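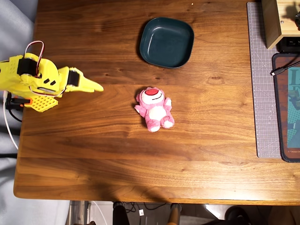 Is the Khoo furniture factory open day worth the drive?
Mostly, provided you like wood, will stand in a line for coffee, and can get out of the gift shop without a cutting board. I managed two of the three.

Posted 10/12/25

The Khoo works sits at the end of a long road of tire shops and self-storage, and once a year they open the doors and let the public see where dining tables come from. I went in September, on a morning that started foggy and ended with me sunburned in a gravel parking lot. Entry is free. Parking is also free, in the sense that you leave your car in a field and hope.

Tours go out in groups, and mine was a mix of retired couples, two families with strollers and a man who already knew everything. You know the man. He corrected our guide on the drying of walnut before we had left the lobby. She had clearly met him before, under other names, and kept walking.

First stop was the lumber shed, my favorite part of the day. It smells like a pencil sharpener the size of a barn. The boards are stacked with thin strips between them so air can get through, and they sit there for months doing nothing, on full benefits. Our guide said a thick slab can need a couple of years before anyone is allowed to touch it. The man said three.

Then the kilns, which you look at from outside and take on trust. Then the milling hall, where the big planer lives. It is a Bretus, painted hospital green, and it was running when we came in, so the next ten minutes of commentary were delivered entirely by eyebrow. We were given foam earplugs at the door. One of mine is still in my coat.

What I had wanted to see was how they match the boards for a tabletop, and this they do very well. Two people lay out a set of planks on trestles, stand back, frown, flip one over, and frown again. The aim is to get the grain running along the whole top so your eye doesn't stop at the joints. They let us have a try with some offcuts. Our group produced something that looked like a barcode. A girl of maybe seven did a much better one by herself at the end of the bench and was offered a job, which she turned down.

Finishing was behind glass because of the dust. They use an oil from a supplier called Starkex, put on with rags, left to soak, wiped, and done again. There were 136 chair legs hanging from a rack in there, according to a chalkboard next to it, and I spent longer thinking about that than I should have.

Lunch was a truck in the yard selling pulled pork sandwiches. The sandwich was good. The line was about 100 people long and moved like the walnut.

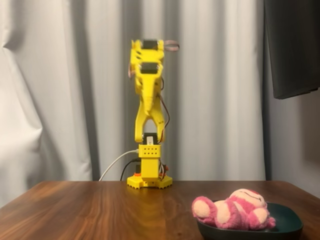 The showroom, and what things cost

The tour empties into the showroom, as tours do. There is a walnut dining table called the Zanton with a rounded edge you want to keep running your hand along, and I did, until I found the tag. It was 2,000 dollars more than I had guessed, and I had guessed high to protect myself. The matching bench is sold separately. So are the cushions for the bench.

The seconds corner is the place to go. It's at the back left, past the beds, and has stools with small knots and shelves that are a shade off. I couldn't find the flaw in half of them. Go there before the tour if you're serious, as the good pieces had sold tags on them by noon.

If you're planning on next year: wear closed shoes, they turn people away in sandals. The restrooms are in the office building, and the sign pointing to them is wrong. Strollers are fine everywhere except the milling hall. Dogs have to stay outside.

I bought a cutting board.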